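January, 14:20. Grasp planner, two-arm bench

Moved the planner over to Irena's branch this morning. The timeout was still 200 ms in the config, so both arms kept dropping back to the old path. Set it to 300 and the fallback warnings stopped. 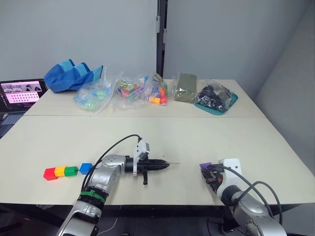 Yellow and green still come out of segmentation as one blob when the cubes touch. Depth is no help, same height. Pirmin suggests splitting on hue first – will try on log 191.

To do: ask Dariusz about the wrist offset on the left arm.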